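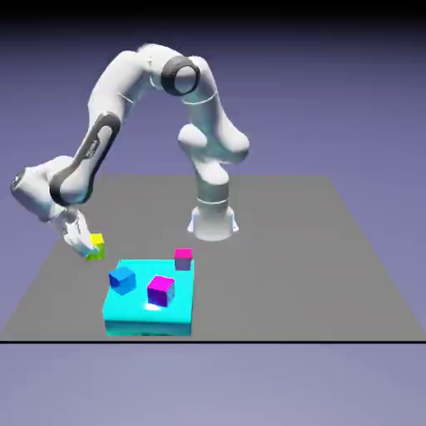

*A yellow cube, held over the table; blue and magenta on the platform.*

My uncle left me the shop in July, along with 138 umbrellas that belonged to other people.

It was called Lobo Repairs, though there had never been a Lobo. My uncle's name was Custódio Vilela, and he felt that customers would not trust an umbrella to a man they'd have to ask how to spell. Lobo was short and sounded like it had an opinion. When people came in asking for Mr. Lobo, he told them Mr. Lobo was at lunch, and he kept this up for the better part of a career.

The umbrellas hung from the ceiling on hooks, each with a brown tag. The tags were the whole accounting system. They said things like "rib, left" and "tall wife" and "says Thursday." One said only "no."

"You could throw them out," my mother said on the phone. "He'd have wanted that."

He would not have wanted that. He once drove out to Belto in a hailstorm to return a handle.

So I put a card in the window giving people until the end of summer to collect. For the first week I sat behind the counter and read the rest of his library, a history of canals with the last chapter missing. Then a woman came in wearing a raincoat, in full sun, and asked for a green one with a duck's head.

"When did you bring it in?"

She thought about it. "I was married to Paul."

I found the duck. The tag said "Paul's wife, will outlast him." I took it off before I handed the thing over, and then I saw her looking at my closed fist and gave her the tag too. She read it twice, paid me three dollars, and left with the umbrella open.

After that they came steadily. Word had gotten as far as Drinier, where there is not much to do. A man collected an umbrella for his father and said his father had talked about it at the end, a little more than he had talked about the family. Two sisters came for the same black one and stood in the doorway being polite to each other in a way that made me go and look for something in the back. When I came out they were gone and the umbrella was on the counter, so I suppose it was a draw. I hung it up again.

It did not rain. I want that on the record. It had not rained since the funeral, when it rained on everyone, and the nephew of the only umbrella man in the county stood by the grave with a newspaper on his head.

By the middle of August I was down to a ceiling with gaps in it. I'd learned to replace a rib. I had also learned to say that Mr. Lobo was at lunch, which I'd sworn I wouldn't, but a fellow from the Harnoleo bus asked so hopefully.

"Does he ever come back?" the fellow said.

"He's a slow eater."

He nodded and looked up. He wasn't missing an umbrella, he told me. He had never owned one. He had just seen the card and wondered whether, if there were any going spare at the end, a person might be considered.

I got the ladder. It took me a while to find the one I was after, over by the window, plain gray with a bent tip - perfectly good otherwise. I turned the tag around so he could read it.

"It says no," he said.

"That's the price," I told him, and went to find him a bag.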